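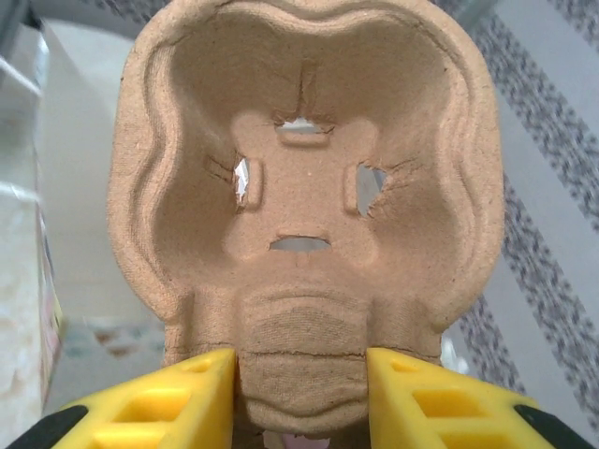 在阳台上看变星：给新手的一些实用小窍门

2025年9月21日　文／巷口观星人

先说我有多喜欢这件事：一颗星星，今晚比隔壁那颗亮一点，过几天再看，居然暗下去了！不用大望远镜，不用开车进山，站在自家阳台上就能亲眼看到恒星的变化。我从二月开始记录，到现在本子已经写满大半，下面这些都是在家里一点一点试出来的办法，想到哪儿写到哪儿。

先把眼睛养好

出门前关掉客厅的灯，在暗处待够时间，手机也别看。我一般是先把茶泡好，把椅子搬出去，然后坐着发呆，等天上的星一颗一颗冒出来，这段时间其实特别舒服。要看星图就用红光。没有红光手电也没关系，拿一只旧手电，灯头包上红色玻璃纸，用橡皮筋勒紧就行。一层往往太亮，我包了3层，照在纸上刚好能看清字，又不刺眼。

对面楼的灯光是最烦人的。晾衣架这时候就派上大用场了：挂一条深色床单，夹子夹牢，下摆用两个装了水的瓶子压住，灯光挡得严严实实。记得收床单之前先把望远镜拿进屋，我有一次手忙脚乱，差点把它一起卷进去。

双筒望远镜怎么端稳

手抖是新手最大的敌人！最省钱的支架是一把拖把：拖把头朝上，杆子立在地上，把望远镜搁在拖把头和杆子相接的地方，双手一起扶住，画面立刻就安静了。坐着看的话，选一把带扶手的椅子，胳膊肘垫一块叠好的毛巾，看高处的星也不会酸。

我用的是一副Parel的双筒，很旧了，调焦轮有点紧。调焦有个小办法：先闭右眼，用中间的轮把左眼调清楚，再闭左眼，单独转右边的目镜。调好以后在目镜圈上用铅笔轻轻画一道，下次直接对上，省得摸黑折腾。（不同型号的结构不太一样，先翻翻说明书。）

镜片别乱擦

镜片上有灰，先用气吹，再用软毛刷轻轻扫，最后才轮到镜头布。千万别对着镜片哈气然后拿衣角去擦，T恤里夹着的细沙会留下一圈圈划痕。结了露水也不用急，盖子打开，放在通风的地方慢慢晾干再收。收纳盒里放一包干燥剂，饼干桶里拆出来的那种就可以，受潮了记得换。我家的盒子是从Gasser杂货铺淘来的旧铁盒，里面垫一层旧毛衣，合上严丝合缝，喜欢得不得了。

怎么估亮度

这是整件事里最好玩的部分！选一颗变星，再在附近找两颗亮度已知的比较星，一颗比它亮，一颗比它暗，然后判断它落在两颗中间的什么位置。假如亮的是4.0等，暗的是5.0等，你觉得变星正好在中间，那就记4.5等。刚开始拿不准很正常，多看几晚，眼睛会越来越灵。

几个小提醒：

别盯着一颗星死看，尤其是发红的星，盯得越久显得越亮。快速地来回扫几眼，凭第一感觉记。

双筒可以稍微调虚一点，把星点变成小圆斑，比起来容易得多。

让变星和比较星先后处在视野正中再比，边上的星看着会偏暗。

估之前不要翻上一次的记录，否则很容易往旧数字上靠。

月亮太亮或者有薄云的晚上，可以照样练手，但要在备注里写清楚。

第一颗推荐看造父一，也就是仙王座δ，它五天多就走完一个周期，肉眼能看到，秋天的晚上位置也好。英仙座的大陵五也很精彩，平时稳稳当当，到了该食的时候几个小时内就明显变暗，我第一次看到的时候在阳台上直跺脚！

记录本的写法

一行一次观测：日期、时刻、星名、估值、用了哪两颗比较星、天气。时刻写到分钟，最好固定用同一种时制，别今天写北京时间，明天写世界时，回头自己都糊涂。笔用铅笔，冬天圆珠笔会冻得不出水。本子我买的是Ruvex的硬壳方格本，40页，摊平了放在膝盖上不会塌。铅笔用一根棉线拴在本子上，掉到地上也摸得回来。

回屋以后趁热抄到电脑表格里，横轴是日期，纵轴是星等，记得把纵轴倒过来，数字小的放上面，因为星等越小越亮。连续看上14个晚上，造父一的起伏就能在图上露出样子来，画出来那一刻真的会想给所有朋友都发一遍。

秋冬要备的东西

脚底垫一块泡沫地垫，比多穿一双袜子管用。手套剪掉右手食指和拇指的指尖，方便调焦和写字。保温杯放在椅子左边，本子放右边，每次都一样，黑灯瞎火也不会打翻。

我的小区群叫Paron观星角，有人攒了大约300条估值，全是用双筒在窗边看出来的，看着那张密密麻麻的图真是眼馋。我打算这个秋天先把造父一盯紧，再去试试鲸鱼座的刍藁增二，它最暗的时候双筒也看不到，得耐着性子等它慢慢亮起来。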